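Tido Peat Forest

The Tido Peat Forest is a lowland peat swamp forest on the coastal plain between the Enton River and the town of Clullari. It covers 182 square kilometers, of which nearly 36 are classed as degraded. The forest stores carbon in waterlogged soil up to 11 meters deep and is a breeding area for hornbills, otters and several kinds of freshwater fish.

History

Logging began on the northern side, where canals were dug to float timber out to the river. The canals drained the upper layer of peat, and fires became common in dry years. Commercial logging ended after the Bakilana fire, which burned for most of January and closed the coast road twice.

The first full survey of the peat was led by the soil scientist Surachet Nilsuwan. His team took 1404 core samples and found that the deepest peat lay to the south, well away from the area that had been fenced. The protected boundary was later redrawn to follow his map.

Restoration

Work at Tido has centered on raising the water table. Crews block the old canals with dams made of timber and packed soil, then leave most of the ground to reseed by itself. Planting is limited to burned areas where no seed trees remain. Hooman Rezaei, a hydrologist who has worked on the project since the first dams were built, has argued that the dams should be spaced more closely on sloping ground. The newer dams in the Bakilana section follow this layout.

Some rice farmers along the Enton objected to the early dams, which sent water into low fields during the wet season. Spillways were added, and a shared gauge now sets the level at which they are opened.

Local economy

Fishing and rice remain the main sources of income. Clullari has a weekly market and a few small shops - most of them on the river side - that sell smoked fish, honey and household goods.

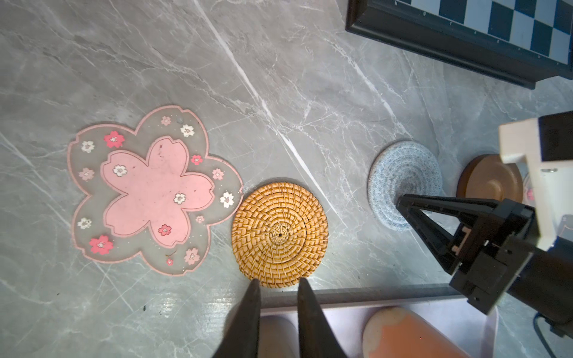
Blossom-shaped coaster on a gray marble tabletop

Access

The southern section is closed to visitors during the hornbill nesting season. A boardwalk near Clullari is open all year. Trail information was last updated on 2023-04-25.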